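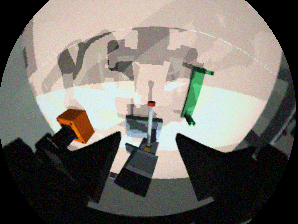 Wrist camera view in the simulator, with the green L-shaped tool on the right and the orange cube on the left.

Sep 2, 2026

I have spent most of the summer trying to decide between two grippers, and I said in June that I would write up the results when I had enough runs. I now have 1,042 of them, all simulated, so I have no more excuses.

The two candidates are the Volik, which has long fingers that taper to a point, and the Sandberg, which has short flat pads. Both are modelled on the same arm with the same controller. Ragnvald Sundqvist built the room and the platform for an earlier project and let me have the files. I changed the objects and left his furniture alone, which is why anyone who followed his work will recognise the desk.

Of the total, 789 runs were with the Volik. The split is lopsided. I started with it, found a mistake in my friction settings, fixed that and carried on without throwing the old runs away. The comparison below uses only the last 200 for each gripper, all done with the corrected settings.

Cubes first. Both grippers pick up a cube. The Sandberg is more forgiving if the approach is off to one side, as you would expect from wide pads. The Volik tends to turn the cube as it closes, and if the cube starts at a tilt it comes up at a worse one. For plain pick and place I would take the Sandberg and not think about it again.

The L-shaped tool is where they part company. It is long and thin and lies flat, so there is very little to get hold of. The Volik managed 170 good lifts out of its 200. The Sandberg pads kept touching down on the surface before they had closed on anything, and I stopped keeping a careful score once it was clear how it was going. I know that is bad practice. Kjell Boström has already told me so, and I will go back and do it properly.

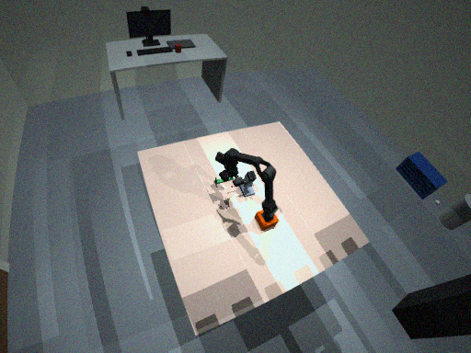
The approach height matters more than I had allowed for. I had been stopping the hand well above the part and then coming straight down at full speed, and the controller overshot by a small amount every time. With the cube this made no difference. With the flat tool it was enough to spoil the grasp. Slowing down the last part of the move fixed most of it for the Volik and did nothing much for the Sandberg.

Then the cameras. I tried a fixed one looking at the whole room and a very wide one on the wrist. The fixed view is easier for a person to follow, and I use it whenever I need to work out why a run failed. For the actual grasp it is not much help, as the arm is so often between the camera and the part. The wrist view keeps both fingers in sight, and you can see the gap between them. The price is the distortion. Straight edges bend badly towards the outside, and my first attempt at finding the tool's angle was poor until I corrected for the lens.

Loredana De Luca asked whether I had tried the wrist camera with a narrower lens. I have, for one afternoon. It lost the fingers almost completely and I went back. It might work if the camera were mounted further up the arm, but that means changing the hand model and I have not had the time.

I also added some noise to the images so that they would be less clean than the simulator's usual output. Detection got slightly worse with both cameras, and the order of the grippers stayed the same.

So I have ordered the Volik. It is coming from Flallport and they say three weeks. Renzo Pagano has a real arm in Durkport that I can use at weekends, and the first thing I want to check is whether the fingers flex. In my model they are perfectly stiff, and I doubt the real ones are.

Niamh Moynihan wanted the settings file. I will put it up once I have taken my own folder paths out of it.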